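Checking finger spacing and the head unit on a Nurby cell

These steps cover the routine check we do on the Nurby before a run of soft-object picks. You need a clean cloth, a 2 mm hex key and access to the jog screen. Move the arm at low speed throughout.

1. Set the open width
Jog the wrist until it points down at the table, then open the fingers. Use a stethoscope as the test object, because the metal tubes and the rubber tubing behave differently when gripped. Bring the headset end between the two yellow fingers, with the ear tips in the gap, and leave the tubing coiled off to one side. If a finger would land on an ear tip, shift the wrist before you close. Wipe any dirt off the fingers while they are apart.

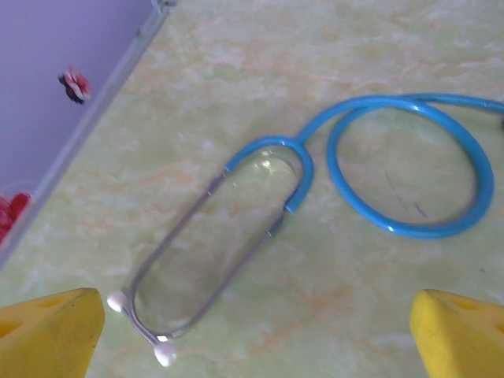
2. Close and look at the pads
Raise the arm clear of the table and close the fingers. Check the dark pads at the finger ends for lifting or splits, then look along the seam for loose fasteners. Nip them up by hand — don't lean on the key.

3. Check the head unit
Both lenses should be clean and level with each other. Follow the grey cable from the small black connector at the side of the head down to the shoulder. It needs a slack loop. Make sure both connector screws are snug.
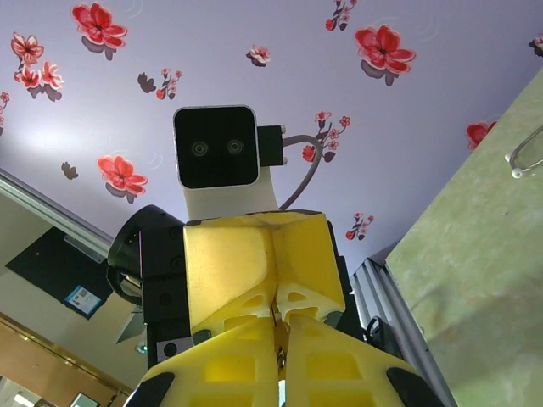 Posted by the Domalby workshop
Cell maintenance technician

4. Save and log
Save the open width under preset 2 and run the jog test at 100 per cent travel. Our log sheet for this check is form 289. Repeat in August, or sooner if a pad is replaced.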